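We use cookies to remember your settings. By continuing to read you agree to this. Accept | Settings

Posted in: Student Opportunities / Calls
November, by L. Baranauskienė

Call for participants: two-arm robot project, Fenell student robotics club, Plallham

The Fenell club is looking for new members for its winter project. We teach a two-arm robot to handle circuit boards and wire harnesses, and at the end we enter the Funon student competition with the result.

The task in the competition is to bring the plug of a harness to the correct connector on a board and to push it in without bending anything. It sounds small, but for a gripper it is difficult, as wires do not stay where you put them. Last season our team collected 3,262 recorded attempts. This season we would like to add some 2,000 more.

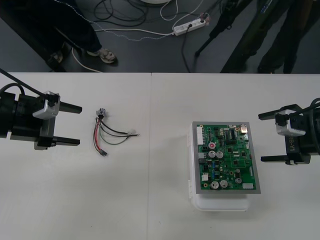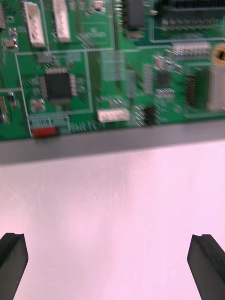
Circuit board and open grippers at the Plallham work table.

What you will do:
- operate the arms during practice, always in pairs
- prepare the table and check the harnesses for damage
- look through the recordings and mark where an attempt went wrong
- write short notes in the club diary, in English

Who can apply: students of any department, from the first year on. You do not need to know programming. Patience is more useful to us, and also a steady habit of putting tools back. If you can solder or have worked with Python, please mention it, we will be glad.

We meet two evenings per week, from 17.30 until 20.00, and we ask you to stay until the competition in spring. There is no payment, but the club pays your entry fee and the travel. Members who attend 31 hours or more receive a certificate, which some departments accept as practical work. Please ask in your own department before you count on it.

For the first evening come in closed shoes and tie back long hair. Safety instruction is given at the start and is obligatory for everybody, also for those who have used robots before.

To apply, send half a page about yourself to the club desk in room 73, or leave it in the Fenell box beside the door. We answer every letter, usually within two weeks.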